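3.2 Laying out the table

I went back and forth on the layout more than on anything else in this study, so let me go through it properly. Stamping a page sounds like nothing at all (you press, you lift, you're done!), but the way people set out their things beforehand varies a lot, and that setting-out is what I wanted to look at. We ended up with 78 sessions, and in every one of them the person started with a blank sheet, something round and red, and a small blue block, all on a white table.

I didn't tell anyone where the sheet had to go. Some people like it square to the table edge, and others turn it the way you'd turn a notebook to write on it, which I do myself. Both habits show up in our material, and Figure 2 has one of each. In panel (a) the paper lies at a slant, with a corner pointing at the red and black round piece.
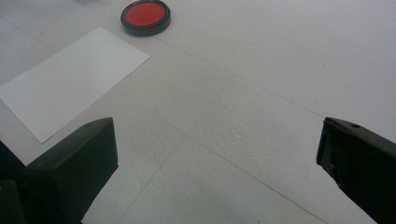
Figure 2. Two layouts from the same table: (a) sheet turned at an angle; (b) sheet close to square with the table, red piece just beyond it and the blue block to the left.

3.3 What counts as "ready"

Here I have to admit my first coding scheme was bad. I called a table ready as soon as all the pieces were on it, and Tran's older desk study does pretty much the same, so I felt safe. Then I sat down with the first batch and saw people nudge the sheet, then nudge it again, then slide the red piece over a little, and by my rule all of that was happening after they were "ready"! So I threw the rule out and marked every small move of the paper as its own event. That gave us 3,656 events across the full set, and yes, going through them took most of December.

The new rule is simple enough. A layout is ready when the sheet has stopped moving and the next thing touched is something other than the sheet. I coded everything twice in Panwood with a gap in between, and where my 2 passes disagreed I kept the later one.
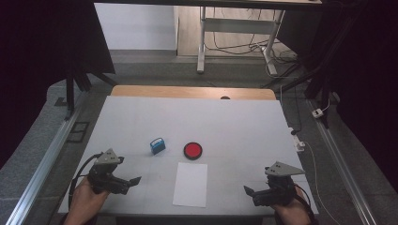

The blue block gave me the most trouble, because people treat it so differently. For some it's part of the work and stays within easy reach of the paper, and for others it's clutter that gets pushed off to one side and forgotten. I kept it in the coding anyway. The Miron layout scale only asks how far each item is from the page, so a forgotten block and a carefully parked one can get the same score, and I'd like to see that fixed (Kaltton's version has the same gap). For now I report the block's distance separately in Section 4 and leave it out of the combined score.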